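Fullbridge Screen Awards: where we've got to
Progress report to the Bangera Fund, May

Hello all, and sorry this is longer than the last one. There's been a lot going on since the grant came through and I'd rather you heard it from me than pieced it together from the newsletter.

The headline is that we have a host. Malathi Hegde said yes on the phone at ten past nine at night, while I was eating toast, and signed the week after. She did the regional radio awards two years running and she's quick, she's kind to nervous winners and she can fill four minutes when an envelope goes missing. Her fee is inside the line you approved, though she has asked for her own make-up person and I've moved a bit across from printing to cover it.

Entries closed with 41 programmes in, against a target in the bid of 35. Drama is strong, comedy is fine, and children's is thin — three entries, all from the same two companies. I'd like to keep the category this year even so. If we drop it the makers will stop sending things, and then we'll never get it back. Tell me if you feel strongly the other way.

Judging has started. We have 16 judges in two panels, and everyone has had their viewing links through Renilon, who are hosting the screeners for us. The first set of links expired after a day (my fault, I ticked the wrong box) and had to be sent again. Scores are due back before the end of the month and so far eight judges have finished the drama list. 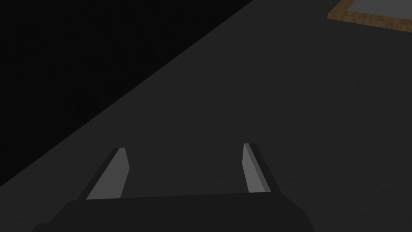

The broadcast side is where I'm less relaxed. Fillov will carry the ceremony live on their free channel and keep it on catch-up for a month afterwards, which is what we wanted. What they haven't confirmed is the start time. I've asked for 8 o'clock. They've floated half past nine, after the quiz, and I think we'd lose anyone with school-age children and quite a few of the people in the room as well. I've a call booked with their scheduler and I'll ring you straight after.

The room holds 200 seated and the nominees and their guests take up a fair chunk of that. I'd still like to put a block on public sale at a low price — last year's audience clapped politely and you could hear it on the recording!

Money: we're on budget overall. Clip clearance has gone over, sound hire came in under, and the two nearly cancel out. The full sheet is attached as usual. I do need the second instalment before we pay the deposit on the lighting rig, so if the paperwork could go through early that would help me enormously.

Next from me once the shortlist is agreed.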